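When the wrist camera goes gray: finding the fault before you blame the model

By Nuria Shiferaw
Jul 7, 2025

Most advice on a dead or blank wrist camera starts with the software. Restart the driver, roll back the update, retrain on better data. I don't think much of that advice. We followed it for a good part of November on the tea-pouring cell and ended up with the same fault and a lot less patience. What follows is the order I use now. It assumes a single arm, one camera at the wrist, one at the head, and a policy that takes both.

What the fault looked like

The arm would reach for the pot, take hold of it, and then hang there or drift. The logs said both cameras were healthy. Niron, the logging tool we use, put a green mark next to the wrist stream in every one of the 74 runs we later threw out. The green mark means that frames are arriving. It says nothing about what is in them, and I wish the manual said so on page one.

Before you start

Put the arm in its safe hold and press the stop. If the gripper has something in it, support the object by hand before you cut power to the fingers, and find out first whether your gripper opens or stays put when the power goes. Ours is supposed to stay put. Torbjørn Sjöberg trusted that once with a full pot and I would not.

Step 1. Save matched frames from both cameras

Don't look at the live view. People look at a live view for two seconds and see what they expect. Save stills from the wrist and the head during the same run, open them at full size, and ask whether you could do the job with only the wrist view.

Wrist view and head view, same session: 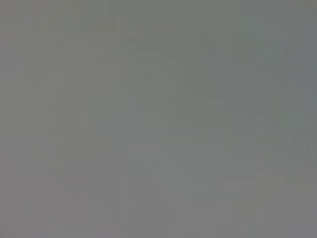
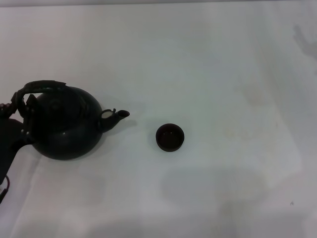
Step 2. Separate a frozen stream from a useless one

Save 45 wrist frames while the arm moves slowly through open space. Compare the first and last files. If they match exactly, down to the noise, the stream is frozen and you should go to the cable and the driver. If they differ even slightly, the camera is working and is pointed at something it can't make sense of, or can't focus on. These two faults get mixed up all the time, and the fixes have nothing in common.

Step 3. Do the card test

Hold a printed card with large letters in front of the lens, starting at arm's length and coming in slowly. Note where the letters go soft. Our camera lost them well before the distance at which it normally works over the table. The seller's sheet for the Zutico mount claims it suits "close manipulation." I'd like to know whose.

Step 4. Check the mount with the arm in the working pose

Checking it in the parked pose is a waste of time. Move the arm to the grasp pose with the stop within reach, lock it there, and look along the lens from the side. You want to know how far the glass is from the nearest surface and whether the bracket has turned. Mark the bracket and the wrist with a paint pen across the joint so you can see any turning next time.

Ours had turned. Abenezer Seyoum thinks it happened in a bump against the table. I think the screws were never tight. We have no way to settle it, as there was no paint mark.

Step 5. Clean the lens, then repeat Step 3

Use a lens cloth. If the letters come back, good, but don't write "dirty lens" in the report until the arm has done a full shift without trouble. We wrote it twice.

Step 6. Add a check that can stop the arm

Measure the detail in each wrist frame (plain edge strength is enough) and stop the motion if it stays under your limit. Set the limit from your own frames. Heriberto Lozano ran the check over 1,404 old frames and it flagged a few good ones where the gripper was just close to a blank surface. That's a nuisance, and I'll take it over an arm carrying hot water with one eye shut. Make it a stop that needs a person to clear it.

What I'm still not sure of

Meron Assefa wants to retrain with blank wrist frames mixed in so the policy learns to lean on the head camera. It may work. It may also teach the arm to carry on when it shouldn't, and a demo that goes well a few times won't tell us which. Until someone shows me 3,000 runs with the failures left in, the stop stays on and the retrained policy pours cold water only.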